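The Floor Is Also a Table
What I learned from folding clothes on my knees
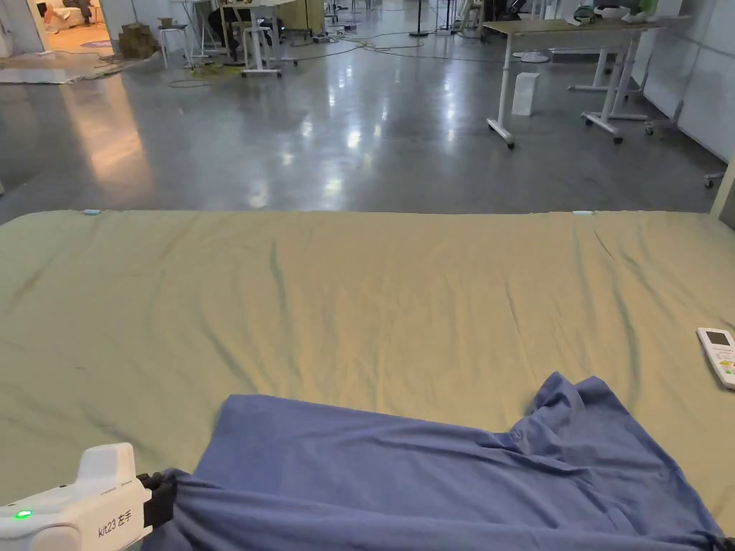
For most of my life I folded laundry on the bed. I did it late in the evening, when I wanted to sleep in that bed, and so I did it badly. The shirts went into the closet as soft balls and came out again with lines across the chest. When I moved into a converted workshop with a concrete floor, I had no large table and the bed was up a ladder. So I bought a ground sheet and began to fold downstairs.

A sheet makes a big difference. Concrete looks clean, especially when it is polished, but run your palm over it and you will feel the fine dust. I first tried an old bedspread, which moved under my knees and collected hair. Then I changed to a plain canvas sheet from Skivero, a small firm which sells mostly to campers. It cost me 19 dollars in April, and I have washed it many times. A light color is best, I think. On pale khaki or gray you notice a dark sock before you kneel on it.

The sheet does not need to be smooth. My mother ironed even the cloth on which she ironed, but I have stopped to worry about this. Long shallow creases underneath do nothing to a shirt on top. More important is that the edge stays in its place. Bretov makes plastic clips for this purpose, and ordinary clothespins are also fine.

Now the folding. Cotton shirts are the most stubborn pieces, because they come from the basket already crumpled and want to stay so. Take the two lower corners, one in each hand, and pull them gently apart before you do anything else. Then lay the cloth down and smooth it from the middle to the sides. If one fold stands up, do not press it flat with your fist - lift the corner and let it fall again. Usually the second time is better.

I keep few things near me when I work. A remote control for the air conditioner may lie on the sheet, at the side, for in summer this is warm labor. Cups stay in the kitchen. I learned this with a glass of cherry juice and a white pillowcase.

A friend gave me a folding board by Tiwari, and for two weeks I used it for everything. It makes very equal rectangles, but my shelves are not equal, so I returned to my hands. A full basket takes me roughly 100 minutes with the radio on. My knees ask for a cushion after the first half, and then we continue with the towels.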